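Proltow Users Community
Cells and Workholding

Two-arm sorting cell: right arm stops with a following error when glue gun cords catch

Posted by Zeyu Luo, Pendbridge

Our department operates a two-arm tabletop cell in which hot glue guns are taken from a white plastic bin and set out on the work surface. The cords are not removed beforehand, as the task requires the tools to be handled in the condition in which they are received.

Since December the cell has recorded 20 stops on the right arm, all of them reported by the controller as a following error at the wrist. The usual sequence is as follows. The gripper closes on the body of a glue gun and begins to lift. The gun clears the rim, but its cord is wrapped around another gun still in the bin. The arm continues upward, the bin shifts on the table, and the controller halts motion. On 2 occasions the second gun was pulled over the rim and dropped onto the table. No person has been injured. No glue gun is connected to power at any time during this work.

The arm logs stored 3,584 position samples for the most recent stop. They show the wrist lagging behind its commanded path for a short period before the halt, which is consistent with a load on the gripper and does not suggest a failed motor. The left arm has not recorded the same fault, although it is assigned fewer lifts.

The following measures have already been taken:

The right wrist was recalibrated according to the manual.
The gripper fingers were inspected and tightened.
Lift speed was reduced. The stops became less frequent but did not end.

Pictures from the cell are attached.

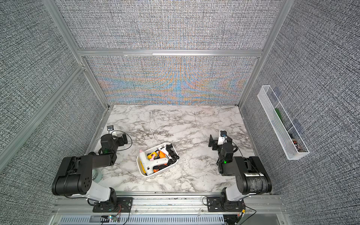
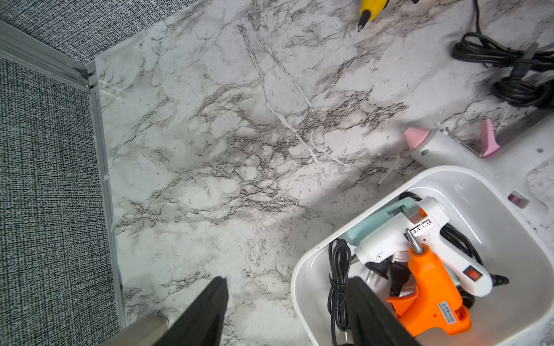
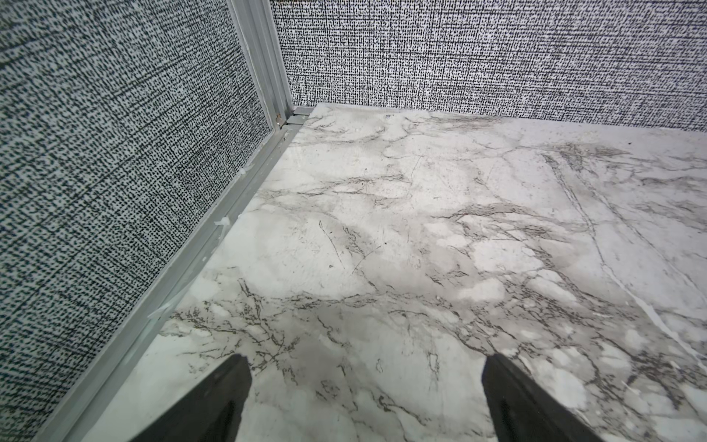 Guidance requested

We would be grateful for advice on two matters. First, is it acceptable to raise the following error limit on the right wrist so that the arm can pull through a light snag? Second, is there a recommended method for recovering the cell when a stop leaves a gun suspended between the gripper and the bin? At present the operator opens the gripper from the panel, and the gun falls.

Replies

Orneo

Raise the limit a little at a time until the stops go away. We did this on our unit and it has been satisfactory. The factory value is very cautious. You may also wish to use a heavier bin.

Zihan Li

I must advise against the reply given above. The following error limit is the function that stopped your arm on each occasion. If it is raised, the arm will apply more force to the cord before halting, and the likely results are a damaged cord, a damaged gripper, or a tool thrown when the cord comes free. A cord that has been pulled in this manner should be withdrawn from use until it has been inspected by a competent person, whether or not the tool was energized at the time.

A heavier bin would stop the bin from sliding. It would not release the cord, and the load on the wrist would rise sooner.

I recommend the following changes to the program:

1. Divide the lift into stages. Raise the tool a short distance, pause, and compare the wrist load with the value expected for one gun. If it is too high, lower the tool to its starting point and open the gripper only after it is supported.

2. Where a cord remains caught after 3 attempts, end the cycle and call the operator. Repeated attempts tend to tighten the tangle.

3. Use the left arm to hold the remaining tools in place during the first stage of the lift. This requires the two arms to share a keep-out zone above the bin, and it should be tested at low speed with the bin empty.

With regard to recovery, the gripper should not be opened while a tool is suspended. Press the stop, confirm on the panel that both arms are halted, and isolate drive power according to your site procedure before any person reaches into the cell. Support the tool by hand, free the cord, and then release the gripper by the manual method given for your model. If that method requires drive power, the tool should be supported with a block or foam pad and all hands withdrawn before power is restored.

Please also check the routing of the arm's own cables. A wrist cable that catches on a tool will produce the same fault code, and the log will not distinguish between the two.

Zeyu Luo

Thank you. The limit has been left at the factory value. The staged lift was installed this morning with the load check enabled, and the recovery instruction at the panel has been withdrawn pending revision. The left arm hold has not been attempted, as our shared zone settings must first be approved. The cords involved in the earlier stops have been set aside for inspection.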